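Lecture 9: Action Chunking and Temporal Ensembling for Deformable Object Tasks
Course handout, revised April 13, 2021
Instructor: Lindiwe Lekota. Lab sections: Unathi Molefe, Jacobus Le Roux

9.1 Where we left off

Lecture 8 covered single-step behavior cloning. The policy takes the current observation o(t) and outputs one action a(t). Training minimizes the error between a(t) and the demonstrated action. At run time each action changes the next observation, so small errors feed back into the input. For a task of length T, the expected cost can grow with the square of T in the worst case. With control steps of 20 ms, T is large even for a short household task.

This lecture treats one remedy: predict a block of k future actions at once.

9.2 Action chunks

Let the policy output A(t) = [a(t), a(t+1), ..., a(t+k-1)]. In the simplest scheme the robot executes all k actions before the policy is queried again. The number of decision points drops from T to T/k.

Two effects follow.

(a) Fewer opportunities for error to compound. The policy visits fewer states at which it must choose.

(b) Pauses in the demonstrations are handled better. A human operator often stops before a grasp. A single-step policy sees the same observation during the whole pause and learns an average of "wait" and "go." A chunk that spans the pause contains both, in order.

The cost is reaction time. Within a chunk the robot runs open loop. If the object slips at step 2 of a chunk of length 50, the policy does not respond until step 51.

9.3 Temporal ensembling

Query the policy at every step and keep all predictions. At time t there are up to k predictions for a(t), made at times t, t-1, ..., t-k+1. Execute their weighted average:

a(t) = sum over i of w(i) * a_i(t) / sum over i of w(i), with w(i) = exp(-m * i)

Index i = 0 is the oldest prediction. A small m gives new predictions more influence. A large m favors old ones and gives smoother but slower motion. Check the indexing in any code you borrow; the Winach library counts from the newest prediction, and its m has the opposite effect.

Averaging is safe only when the predictions agree on a plan. If one chunk reaches left of an obstacle and the next reaches right, the mean goes through the obstacle. We return to this in 9.5.

9.4 Data set used in the assignment

The Folance set contains 321 teleoperated demonstrations of laundry pickup. Of these, 214 are for training and the remainder for validation. Each is resampled to a common rate and truncated to at most 3000 steps. The split is by episode. Do not split by time step — neighboring steps are nearly identical and the validation loss will be meaningless. Use seed 3961 so that results can be compared across groups.

Observations are head camera images and joint positions. Actions are target joint positions for both arms and the grippers.

9.5 Multimodality in cloth grasping
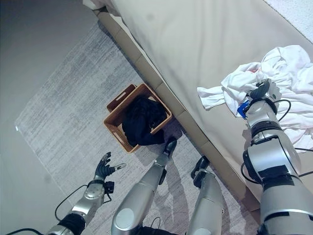
Cloth has no canonical grasp point. For a rigid mug, demonstrations cluster at the handle or the rim. For a heap of fabric, any fold that stands up is a candidate, and two operators given the same heap will choose differently. The conditional distribution over actions is therefore multimodal at the approach. Once contact is made it narrows, but observation gets worse: with the fingers partly buried in the white folds, the head view no longer gives their full position, and the policy must lean on joint readings. The dark clothing in the basket presents a separate difficulty, as it has very little visible internal texture from which to locate a fold.

A deterministic policy trained with L1 or L2 loss blends the modes. The usual fix is a latent variable z. An encoder maps the demonstrated chunk and joint state to z during training; at test time z is set to the prior mean. Van Wyk's lab notes on the course page derive the training objective.

9.6 Assignment

1. Train with k = 1, 10, 50 and 100. Plot validation L1 against k.
2. For k = 50, compare open-loop execution with ensembling at two values of m.
3. Remove the latent variable and repeat item 2. Report approach and post-contact error separately.
4. State one case in which a longer chunk should hurt, and support it with an episode from the validation set.

Submit code and a report of at most four pages to Palesa Mahlangu. Plots need axis labels and units.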